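Palton Road Utility Room: Gallery

We finished the utility room at Palton Road on September 10, 2021, after a good deal of stopping and starting in between. Several people who use the house asked to see how it had come out, so this page puts the room in one place with some notes against each part. The plan was drawn by Trevor Oakley and the fitting was done by Rowbotham, who also did the upstairs bathroom in March.

The room is small. It used to be the coal store and then a place for coats and bicycles. It now does the washing, the drying and the ironing for the whole house.

The doorway
The old door opened inwards and took up a third of the floor. It was rehung to open into the passage. The frame is the original one, stripped and painted.

The floor
The old tiles had lifted along the outside wall and had to come up. Underneath there was a layer of bitumen, and it took 2 days to get it off. The new floor is one continuous sheet with a sealed edge. It can be mopped in a few minutes and it doesn't mark easily. Please don't drag the airers across it all the same.

The sink
Kept from the old scullery. Xinyi Hao found matching taps at a salvage yard, and Mervyn Stockdale changed the washers and fitted a new waste. The cold tap is stiff for the first half turn and then runs freely.

The shelf over the sink
For powder, pegs and stain remover only. Spare bulbs and batteries have gone back to the hall cupboard.

The drying rack
A Deleo pulley rack with four rails, fixed into the joists. It takes one full load if the sheets are folded in half. Lower it with both hands on the cord, and wind the cord round the cleat twice.

The ironing corner
The board hangs on the back wall with the iron on a bracket beside it. Let the iron cool on its heel before hanging it up. Lacey Lockwood made the new cover from an old curtain and has made a spare, kept in the basket.

The washing machine
A front loader, put in last because the floor had to be down first. The old machine was 12 years old and leaked from the soap drawer. 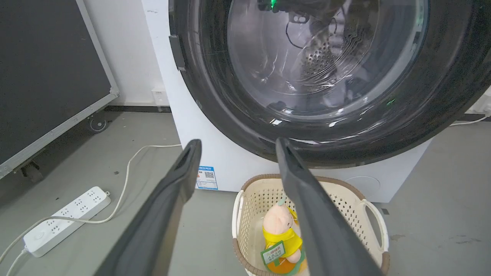 Leave the door ajar after a wash so the drum can dry out, and wipe round the rubber seal with the grey cloth. Coins and hair grips should come out of pockets before anything goes in. We had the filter open on the old machine more times than anyone wanted, and it was nearly always a hair grip. The usual wash for towels is 60 and for everything else it is 30. If it starts to walk on the spin, the load is probably all on one side, so stop it and spread things out.

The soap and powder
Drinda powder is bought in bulk and kept in the lidded tub. One level scoop is enough here, as the water is soft. Liquid is fine if you bring your own.

The window
Still the old sash, eased and given new cords. It should be open a little whenever the rack is full. The total for paint, cords and putty came to 38 pounds.

Still to do
A hook for the mop, a blind, and a second coat on the skirting behind the sink. Beverley Staniforth is keeping the list, which is pinned inside the passage cupboard. Add anything you notice to the bottom of it with your initials.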